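The Understudy at Brenderbridge 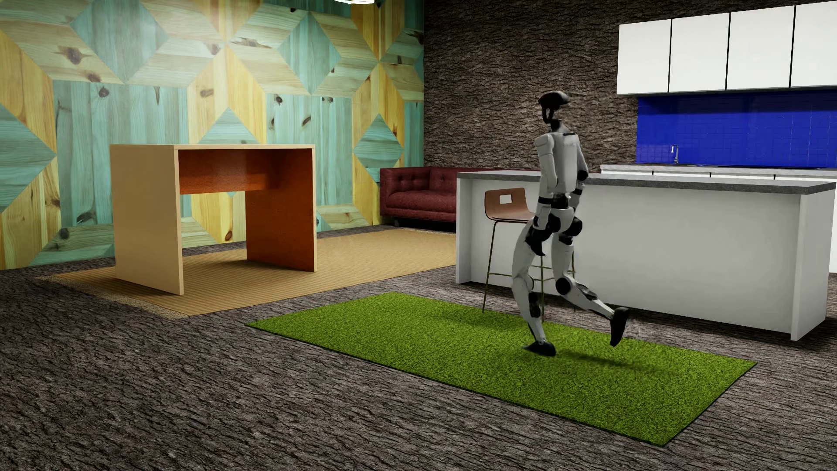 I got the job as Goodall's assistant because I fit in the trunk. The last girl had grown 2 inches, he told me, and he said it like she'd stolen them from him. We were booked at the Brenderbridge through May, 36 shows, and I slept in a room over the stage door with a green rug as bright as a golf course and a radiator that banged all night. I loved it! I'd lie on that rug practicing with the cuffs until I could get out of them in four seconds, and then I'd get up and do it again with my eyes shut.

Leanne Lambert turned up in the second week. She sat in the front row, same seat, gray coat, and never clapped once. On Thursday she sent a note backstage - "Ask him about Valine."

So I asked. Goodall was taking off his makeup and he just kept wiping, long after his face was clean.

"Valine was the best I ever had," he said. "She went into the trunk in Jillov and I opened it and, well."

"Well what?"

"Well, it was empty."

"It's supposed to be empty."

"Not for nine years," he said.

I went down and looked at the trunk again (I'd been in it that night, twice). Scratched inside the lid, where my cheek usually went, was a number. 805. My room key said the same thing.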